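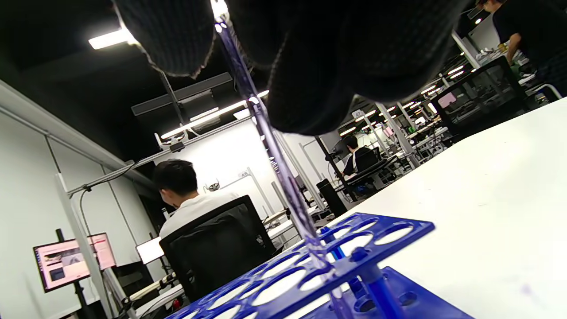

I have been asked by several readers to set down how our group prepares its demonstrations of liquid handling, and in particular why the work takes as long as it does. My earlier posts dealt with the training of the policy itself. The present one concerns the stage before that, when people perform the task by hand and the system is given nothing except a record of what they did.

The project is known internally as Ulleo. Its purpose is to teach a manipulator the small bench tasks that fill a technician's morning: lifting a pipette out of a rack, drawing up liquid, placing a drop in a dish, and returning the pipette to the rack. Our site in Fullville has been responsible for this portion of the work since November. Carmela Soler directs the collection, and Junaid Tarar maintains the task list and the written protocol that every operator follows.

The protocol calls for 2,000 accepted demonstrations before the first full training run. An accepted demonstration is one that has been recorded from start to finish, checked for synchronization, and read through by a reviewer who did not perform it. The difference between recorded and accepted is considerable, and it is the source of most of our scheduling problems.

Each operator begins with 12 practice attempts, none of which are kept. Opinions on this rule have differed. Jhun Salazar argued at the start that practice attempts should be retained, on the ground that a learning system benefits from seeing hesitant movements as well as fluent ones. The objection was a fair one, and we tested it on a small set. The hesitant attempts contained long pauses in which the hand hung above the rack while the operator tried to remember the next step. The model learned the pauses very well. It would stop above the rack and remain there. We have kept the practice rule, and Jhun has since written a separate procedure for recovery movements, which are performed on purpose and labeled as such.

The choice of a colored liquid was made early. Clear water is difficult to see inside a clear pipette, and the reviewers found that they could not say with confidence when the release had begun. With a dark red or purple liquid the moment is much easier to mark. The cost is cleaning. A tinted pipette no longer looks like a new one, and a model trained only on tinted pipettes may come to depend on the tint. For this reason the protocol provides for a change of pipettes at fixed points in a session, and the condition of the pipette is entered in the log.

Dispensing is the part of the task that has required the most revision. 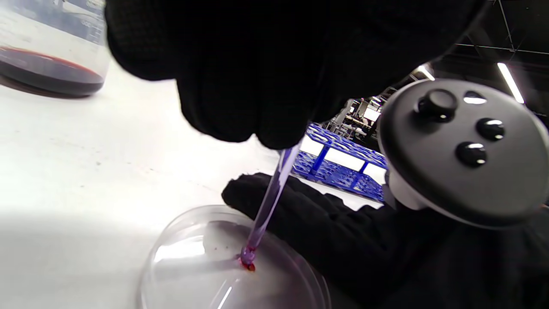

The original instruction read simply "place one drop in the dish." Operators interpreted it in every possible way. One would release from a height, another would touch the tip to the surface, and a third would squeeze twice in quick succession and consider the result a single drop. All of these are reasonable at a bench. As examples for a learning system they amount to several different tasks under one name, and the early policy moved between them without settling on any. Rukhsana Minhas rewrote the instruction so that the position of the tip is stated, the squeeze is stated, and the other hand remains at the dish until the tip has been withdrawn. The text now runs to most of a page. New operators find it excessive on first reading and generally withdraw the complaint by the end of their first session.

I should add a word about the second hand. In our first protocol it was given no duties, and it wandered. It rested on the table, held the rack, or disappeared altogether. Once the dish began to slide during a number of attempts, we assigned the second hand to steady it, and the records became far more regular. We regard this as the single most useful change we have made to the collection, and it cost nothing.

Gloves are worn throughout. They reduce the feeling in the fingertips, and an operator who is used to thin laboratory gloves will at first pinch the pipette too hard and release more than was intended. Shazia Khattak, who reviews the greater part of our records, can often identify the first attempts of a new operator from this alone. She rejects them under a code reserved for the purpose, and the operator is told the same day. Prompt reporting matters a good deal. When we held the rejections until the end of the week, the same fault would appear in 100 consecutive attempts before the operator heard of it.

With regard to surroundings, we do not clear the room for a session. Colleagues work at their desks, people walk past, and the lights remain as they are. A number of visitors have asked whether a curtained booth would be preferable. We used one for a short time at the Shaikh building, and the resulting policy performed well in the booth and poorly everywhere else. The open room gives less tidy material, and the reviewers spend more time on it, but the system is intended for rooms of exactly this sort.

Storage and naming are handled by Omow, our internal record tool. I will not describe it at length. It assigns each attempt to an operator, a task version, and a reviewer, and it refuses any record that lacks one of the three. It also refuses records in which the task version has been retired, a feature that caused some distress when the dispensing instruction was revised in the middle of a session and an entire afternoon had to be entered again by hand. The retirement of a version now takes effect at 6 in the morning only.

Groups considering similar work have written to ask how many operators they will need. We began with 2, both experienced at the bench, and their records agreed so closely that the policy could do little with a rack placed a short distance to the left. A wider range of people, heights, and habits has served us better, provided that all of them follow the same written task.

The next revision of the protocol will cover the return of the pipette to the rack, where acceptance remains lower than we would like. The holes in our racks differ in size, and operators do not always choose the same one. Junaid has proposed that the hole be named in the instruction. Carmela would prefer to leave the choice free and record it. The matter is under review, and I expect to report on it once both versions have been tried with the same operators.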